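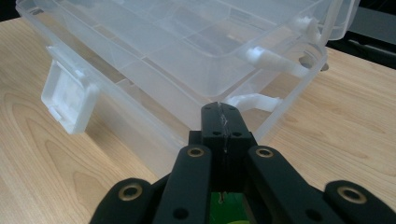
*Divided box with a clip latch. Check the latch before you check anything else.*

## Do you need a compartment box? Probably fewer than you own

Every list of workshop tips ends up at the same place: buy clear boxes with dividers, sort your small hardware, feel calm. I've been fixing things in the same spare room for years and I'm not convinced. A divided box is good at a small number of jobs and a nuisance for most of the others.

**What they're good for.** Small stuff you use often and in several sizes. Washers, wood screws under an inch, picture hooks, fuses, sewing machine feet. If you reach for it twice a month and you can't tell the sizes apart in a heap, it deserves a compartment.

**What they're bad for.** Mystery parts. You know the ones: the leftover bolt from a bed, a plastic cap off something. Put those in a neat little square and you'll keep them until you die. Use a jam jar, and when the jar is full, tip it out and throw away half.

### "See-through" is a generous word

Frosted plastic lets you see that something is in there. Whether it's a number six or a number eight screw is another matter, especially where you're looking through a couple of layers at once. Pao-chu Lu swears she can read hers from across the garage. I tested her on it and she got the fuses right and everything else wrong.

Label the end that faces you on the shelf. Masking tape and a pencil. I've tried a label maker, and the labels curled up by May.

### Before you buy

- Open and shut the latch ten times in the store. If it feels vague there, it'll be worse at home.
- Shut the empty box and press on the lid over the dividers. You want very little gap. Any gap at all and the small washers will travel.
- Look at the hinges. Chunky separate ones hold up better, in my experience, than a thin strip of bent plastic.
- Ignore the compartment count on the package. Ask how many of them will fit your longest screw.
- Mixed sizes beat a grid of identical squares. Identical squares look great in a catalog.

The Vandby catalog wanted me to believe in a wall system for 2,199 pieces. I don't have 2,199 pieces of anything, and if I did I'd want a dumpster.

### Filling it

Start with the biggest compartments and whatever you have most of. Fill to two thirds and stop. A compartment packed to the top is one you can't get a finger into, so you end up tipping the whole box, and then you're sorting again.

Wipe oily parts first. Oil creeps under loose dividers and picks up dust, and it's a miserable thing to clean out of corners. An old toothbrush and dish soap will do it. Skip the dishwasher unless the maker says it's safe; I warped a Dobre lid that way and it never closed flat again.

Carry it flat, with a hand under it. I know it has a latch. I trusted a latch on the basement stairs once and spent an evening with a magnet and a dustpan picking up roughly 700 brads, some of which are still down there.

### The drying packet thing

People say to drop one of those little silica packets in each box to stop rust. Callum Heywood does it and his screws look fine. Mine look fine too, with no packets, in the same kind of dry room. If your basement is damp, maybe. I'd put the money toward a dehumidifier.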